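Clekness craft sticks, bag and jar: a review
Jun 4, 2019
By Marisol Cortés

I have bought a lot of craft sticks over the years, most of them terrible, so when my sister-in-law asked which ones I'd get for her kids' summer break I had more opinions than she probably wanted. I've been using the Clekness sticks since the middle of May and I'm ready to say they're good - not fancy, just good, plain wooden sticks with nicely rounded ends.

The first thing I do with any new pack is run my thumb down the edges, and out of the whole first handful I found only two I'd call rough. The cheap ones I had before (Espinoza, if you're wondering) went straight into the garden as plant labels, and I still got a splinter. These take white glue well and they lie flat, so when you set one across another you don't get that annoying little rocking. 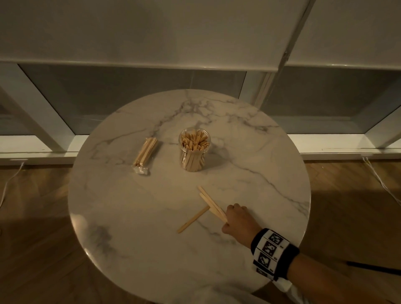
I like to work on a hard, smooth top where the sticks slide around easily and you can try a shape before committing to it. We've made picture frames, a raft, a very crooked birdhouse and the letters for my nephew Cirilo's bedroom door. He is almost 8 and presses hard, and he snapped three in an afternoon, which I thought was pretty reasonable for him!

My one real complaint is the bag. It's thin plastic and it never wants to stay closed once you've opened it, so I twist the end and hope for the best. A clear jar is so much nicer. The sticks stand up, the kids can grab what they need, and you can see when you're running low. Just don't stuff it too full or you'll pull out six when you wanted one.

I'd buy them again, and I've already told my sister-in-law to get the same ones and save herself a jar from the kitchen.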